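Ticket: left gripper drops out part way through a run
Project: Huvumum (two-handed gripper build, shared workshop)
Opened by: Vasilică Crăciun
Opened: 12 May 2023
Status: open, see the end

Right, I've put this off long enough, so I'm writing it up properly in case one of you has met it before. Short version: the left gripper stops reporting its jaw position in the middle of a recording and then comes back by itself a few seconds later. The right one has never done it. Both are on the same Kerkico driver board, same firmware, same power supply.

## What I'm running

- Two hand-held grippers, cable each, both into the Kerkico board
- The board goes to the laptop over USB, through the powered hub
- Trutix for logging, set to 100 readings a second
- My own script on top, which starts and stops the recording and writes the file

The task is dead simple. I pick things up and shuffle them between containers and the wire rack, with both hands, and the logger stores how far open each gripper is. Later on I want the arms to play it back, but that's a different ticket (and a different headache).

## What goes wrong

I get a clean start. Both traces wiggle nicely when I squeeze. Then the left one goes flat, holds its last value, and the log fills up with this:

```
[left] read timeout, retry 1
[left] read timeout, retry 2
[left] read timeout, retry 3
[left] no reply, holding last value
[left] reply ok
```

The "holding last value" bit is the nasty part. The file looks complete, so I recorded a whole morning before I plotted it and saw long flat stretches where my hand was definitely moving. I've binned that lot.

## What I tried first

**Restarting everything.** Of course. No change.

**A different USB port, then no hub at all.** Same on every port. I left the hub out for the rest of the tests just so there was one less thing to blame.

**Slowing the logger down.** I dropped Trutix from 100 to 40 readings a second. I got fewer lines of moaning in the log, but the dropouts themselves were just as long, so I think I was only asking less often and getting told off less often. Back to 100.

**Swapping the channels.** Left gripper into the right-hand socket and the other way round. This was the useful one! The fault followed the gripper, so the board's socket is fine and so is my script, which I'd been quietly suspecting.

**Reseating the plug at the gripper end.** It felt snug. I took it out, blew on it, put it back. I got a whole session without trouble and was very pleased with myself, and the next session it was back.

So by then I was down to the gripper or its cable. I set up on the platform again with the rack at the back and two tubs in front of it, white one and green one, and did the boring version of the job: reach, squeeze, let go, come back, with the trace open on the laptop so I could hear it beep on a timeout.

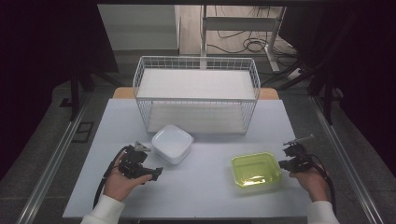 Reaching forward was fine. Squeezing was fine, even squeezing hard. What set it off was rolling my wrist outwards on the way back, and once I'd noticed that I could make it happen nearly every time. Hold the gripper still, waggle the cable close to the body — beep. Waggle it lower down and you get nothing.

## Opening it up

I had the shell off after that. Screws are 3 mm hex heads, and one was already a bit rounded, so go gently if you're doing yours. Inside, the cable goes through a slot in the shell and then straight to the little sensor board with hardly any slack. There's supposed to be a clamp holding it. Mine had the clamp in, but the cable slid through it if I pulled with two fingers, so every twist of the wrist was being passed straight on to the connector.

I put a meter across the data wire and rolled the cable about. It went open at one angle and came back at every other one. The broken spot is right behind the crimp, as far as I can tell. The insulation looks perfect, which explains why I'd looked at it so many times and seen nothing.

## What I did about it

1. Cut the cable back past the bad bit and crimped on a new end.
2. Left a small loop of slack inside the shell.
3. Wrapped the cable with a few turns of self-fusing tape where the clamp bites, so it has something to grip.
4. Changed my script so a held value gets flagged in the file. It also stops the recording if it sees more than 4 in a row.

Number 4 should have been in there from the start, I know. I've pushed it to the Huvumum folder, so please pull it before you record anything else, even if your grippers are behaving.

## Where it stands

I've done three sessions with the repaired cable, rolling my wrist about far more than any sane person would, and had no timeouts on either side. I'm not closing this yet, though. The earlier reseating looked like a fix as well, and that only lasted a session.

Things I'd still like help with:

- Does anybody have a softer cable than the one we got from Butkienė? It's good stuff but it's stiff, and I reckon that's half the trouble. Four cores would do.
- Has anyone opened the right gripper? I haven't, and I'd like to know if its clamp is as loose as mine was before I take it apart.
- Can Trutix be told to write a blank when there's no reply? I looked through the settings and only found the retry count. If it's in there somewhere, tell me where and I'll take my workaround out.

The old cable end is in the drawer under the bench with a bit of red tape on it. Have a waggle if you don't believe me, but please don't put it back on anything.

Vasilică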